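Intro to Automation, Unit 9 handout
Can machines do the chores yet?

Read this before the lab. Finn Fuchs will go over the second half in section, so bring questions about the numbers.

1. What counts as doing the chore

A demo and a chore are different jobs. In a demo, someone sets the item down in a good spot, the machine does one step, and the video ends. A chore starts with a mess and ends when the person who lives there has no reason to do it over. For this unit we say a machine can do a chore if it meets three tests:

- It starts from the state the room is normally in.
- It finishes without a person stepping in.
- A second person, who did not see the work, accepts the result.

Time is left out on purpose. A slow machine that passes all three tests is still useful at night or while the house is empty. We come back to speed in Unit 10.

2. Shop floor first

Factories got there early by changing the job. Parts arrive in trays, the trays sit in fixtures, and the fixtures are bolted down. The Bellamy packing line we looked at in November handles 3,131 cartons per shift, and the arm on it has no idea what a carton is. It goes to a point, closes, lifts, and goes to another point. When a carton comes in crooked, the line stops and a person straightens it.

Look at your notes from that visit and mark every place where the work was arranged to suit the machine. Most groups found more of these than they expected – guide rails, colored bins, a lip on the conveyor. In a home you get none of that unless the owner agrees to live with it.

3. Cloth

Rigid objects keep their shape when you pick them up. Cloth does not. A mug can be described with a position and a direction, six numbers in all. A bedsheet has no short description. Every grip changes the shape of the whole piece, and part of it is usually hidden under another part.

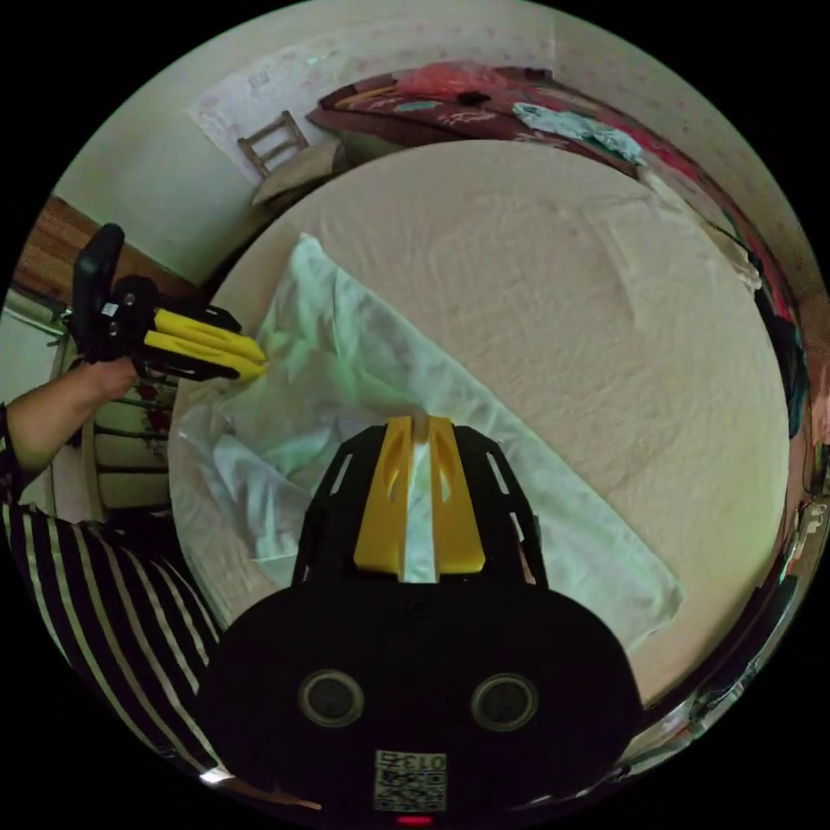 Folding on a bed is harder than folding on a table, and the lab uses both. The surface gives under the fabric, and it has creases of its own that a vision system can take for the edge of the item. With thin white cloth on a beige sheet, as in this case, there is not much contrast to work with. The cloth is also bunched up near the grippers and flatter farther away, so one piece needs two kinds of handling at the same time. Two yellow fingertips can pinch an edge well enough. Choosing which edge to pinch, and knowing whether you have one layer or two, is where most of the failures in our records come from. Other fabrics lying nearby add to the problem. A person knows at once that the pale blue garment on the far blanket is a separate item. A program has to work that out.

4. Results to discuss

Nataša Nikolovski kept the log for the Savilen folding trials, which used the Raltik controller. There were 1,420 attempts at a single fold on a flat table, starting from a spread-out cloth. Of these, 1,026 were accepted by the second person. The trials on a bed, starting from a heap, were stopped at 700 attempts, and we do not give a success rate for them. The rules for when a person could step in were changed partway through, so the early and late runs can't be added together.

Questions for section:

a. Which of the three tests does the table trial fail to address at all?
b. Someone tells you the table result is "72 percent, so laundry is nearly solved." Write two sentences in reply.
c. Pick one chore from your own home. List what you would have to change in the room before the Bellamy arm could do it.
d. Is a machine that folds towels but not shirts doing the laundry? Say who you think should decide.

5. Where this leaves us

As of this handout: vacuuming flat floors, yes, with some picking up beforehand. Washing dishes, yes, once a person has loaded the machine. Loading it, no. Folding, in parts and under good conditions. Making a bed, no. Expect to argue with this list – it is a starting point, and section time is set aside for it.

Bring (c) in writing. Half a page is enough.

Posted December 27, 2019
Filed under: Course materials, Robots at home, Handouts

Related items
Unit 8: Sensors and what they miss
Unit 10: Speed, cost and who waits
Lab sheet: Table and bed folding
Reading: Notes on the Wumix sorting cell

Contact the course office | © 2019 Intro to Automation | Back to top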